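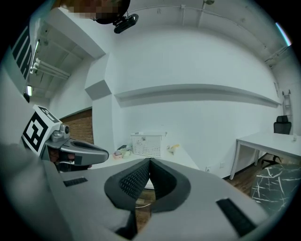
Cuaderno de taller, sala del fondo. La mesa de la pared y el cesto
27 de junio de 2025
Anota: Remedios Espiritu

Imprimir | Enviar por correo

Sigo sin creerme lo del cesto. Lo dejo escrito antes de que Morven pase el resumen a limpio y quede como que estábamos todos de acuerdo.

La propuesta, tal como la trajo Arne Hinrichs de Nundeck: una mesa blanca contra la pared, un cesto de plástico calado en medio y todo lo menudo que aparezca por la sala va a parar dentro. Quien necesita algo mira en el cesto. Quien encuentra algo suelto lo echa al cesto. Según Arne, en Nundeck con eso se les acabaron las búsquedas. Pedí datos y me mandó una hoja sin fechas.

Lo que hay en la mesa: el cesto, en el centro, donde tiene que estar. Y cosas a los dos lados. A la izquierda una pequeña y oscura, y otra verde claro y rosa; a la derecha otra, amarilla y blanca. Pequeñas, de las que según la norma van dentro. Arne sostiene que es "material en tránsito". Annag Purves, que es un fallo de la norma, porque no dice quién recoge ni cuándo. Yo voy con Annag, aunque me parece que se queda corta.

Mis objeciones, por orden de lo que me molestan:

El cesto no clasifica nada. Junta. Si busco una pieza de las pequeñas tengo que volcarlo o meter la mano hasta el fondo, y para eso ya tenía el cajón viejo. El calado ayuda a ver algo desde fuera, concedido, pero lo fino se puede colar por los agujeros. Bo-ram propone forrarlo por dentro con tela. Entonces ya no se ve lo que hay y estamos otra vez con una caja.

La mesa invita. Cualquier superficie a esa altura, junto a una pared lisa, acaba recibiendo cosas. Si el cesto estuviera en la repisa larga, la que recorre la pared del fondo hacia la derecha, no habría sitio cómodo al lado para soltar nada de paso. Lo propuse en la primera reunión. Me dijeron que la repisa es para otra cosa. Pregunté para qué y no quedó anotado.

El enchufe. Está en la pared, por debajo de la mesa, y para llegar hay que agacharse. Ya van dos veces que alguien enchufa un cargador ahí y el cargador se queda a vivir en la mesa (las dos veces fui yo, lo apunto para que no lo apunte Morven). Mientras el único enchufe a mano de ese lado sea ese, la mesa va a hacer de mesa de carga, diga lo que diga la norma.

El cable blanco del suelo. No tiene que ver con el cesto pero lo pongo igual. Es fino y sobre la madera se distingue mal según la luz. Habría que llevarlo por el rodapié o ponerle una canaleta. Pedida hace tiempo a Keratska, referencia 2916, sin respuesta.

A favor, para ser justa: el cesto blanco sobre mesa blanca contra pared blanca hace que cualquier cosa de color salte a la vista desde la otra punta. Lo amarillo y lo rosa se ven sin buscarlos. Si la idea fuera solo detectar lo que sobra, funcionaría bastante bien. Sospecho que es lo que le pasó a Nundeck: vieron antes el desorden, lo recogieron más, y le echaron el mérito al cesto.

Lo que dijo cada uno esta mañana, resumido y seguramente mal:

Arne: dejarlo como está hasta septiembre y comparar.
Annag: comparar con qué, si no medimos nada antes. (De acuerdo.)
Bo-ram: dos cestos, uno para lo que tiene dueño y otro para lo que no. Le pregunté cómo se distingue al vuelo. Dice que con etiquetas. No me convence, las etiquetas de Guerreiro se despegan del plástico en cuanto se manosean.
Morven: que le da lo mismo con tal de que no le toquen la repisa. Deduzco que la "otra cosa" era suya.

Prueba que acordamos, y que acepto hacer sin entusiasmo:

1. Durante 6 jornadas, al cerrar, se apunta lo que queda fuera del cesto y a qué lado. Solo eso, nada de notas sobre el humor de la gente.
2. No se avisa a los de la tarde. Si se les avisa, recogen y la prueba no vale.
3. A mitad de la prueba se pasa el cesto a un extremo de la mesa. Mi apuesta es que se suelta lo mismo o más, solo que todo del mismo lado.
4. Los cargadores cuentan. Arne pedía excluirlos. Si excluimos lo que más estorba, que haga la tabla él.

Presupuesto: 60 euros de la partida de Pukier, que alcanza para un organizador con divisiones, y dudo que haga falta gastar más. Pediría el organizador ya y me saltaría la prueba entera, pero he perdido la votación.

Pendiente: preguntar a Keratska por la canaleta. Mirar si el cesto cabe en la repisa a lo hondo; llevo discutiendo esto desde el principio y no la he medido. Devolver a Annag el rotulador.

Añadido al margen, letra de Annag: "El rotulador estaba en el cesto. Debajo de todo."

1233 lecturas | 6 comentarios | Compartir

Cuaderno de taller, uso interno. Contacto: preguntar por Morven Cairns. Todos los derechos reservados. Volver arriba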